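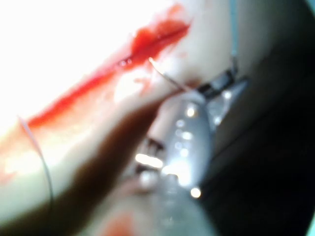 Practical Skills, Block 2
Handout 5: Closing a straight incision on the pad
Tutor: Llinos Sayce. Bench help: Hefin Pumphrey.

Read this before Monday. I can tell who hasn't, usually by the state of the first stitch.

What we are doing
A simple interrupted closure along one long incision in a synthetic tissue pad. Each stitch is placed, tied and cut separately. If one goes wrong you take it out and its neighbours carry on without it, a courtesy that the continuous stitch (Handout 6) doesn't extend.

About the pad
The pad is a fair stand-in for skin and a poor stand-in for a patient. It doesn't bleed unless we add the red, it doesn't flinch, and it will forgive a bite taken at a silly angle right up to the moment you tighten the knot. Then the edges roll under and you have made a small pie.

Red on the surface hides the edge you are trying to find. Dab, don't wipe. Wiping spreads pink over everything and you will spend the next ten minutes suturing a rumour. Where a thick dark patch sits over one end of the cut, lift it off with damp gauze before going anywhere near it with a needle. Shine is a nuisance too. A wet line under a strong lamp throws back bright specks that look very like a needle tip, and Jocelyn Caron once pursued one for most of a session. Move the lamp.

Holding the needle
Grip it between the jaw tips, about two thirds of the way back from the point. Too near the point and you can't get through the pad. Too near the thread end and the needle bends, or spins, or leaves. The needle should sit square to the driver unless you have a reason, and "it just went like that" has been offered before.

Do not grip the point. Do not grip the point to see what happens.

Taking the bite
1. Start in the middle of the incision. The halves left over can be halved again, and any mismatch gets shared out instead of arriving in one lump at the end.
2. Enter at a right angle to the surface, 5 mm from the edge.
3. Turn the wrist and let the curve of the needle do the travelling. Pushing in a straight line makes a straight hole with a curved needle in it.
4. Come up in the cut, take hold again, and cross to the far side at the same depth.
5. Come out 5 mm from the far edge. Look at both sides before pulling the thread through.
6. Tie so that the edges touch. They should meet like acquaintances. If the pad puckers, cut the stitch and redo it.

Spacing: 5 mm between stitches, a little closer where the cut widens. An uneven incision tends to gape more at one end, and that end will show up any stitch you were hoping I wouldn't notice.

What goes wrong
Uneven depth gives you a step. Run a gloved fingertip across and you will feel it even if you can't see it.
Knots lying on top of the incision. Pull them all to one side, the same side.
Tails cut so short the knot gives up. Leave 5 mm.
Thread dragged through the red and left to go tacky. Rinse it or start a fresh length.

For your logbook
Sketch your incision with the stitches marked in the order you placed them. Add a sentence on your worst stitch and what you would change. Beca Eynon's entry from last year is in the folder by the sink and is worth reading, particularly the crossing out.

Pads are to be rinsed, patted dry and put back flat. Needles go in the sharps tub. Questions to Shuzhen Jia in the Codham room, before 5 if you want a patient answer.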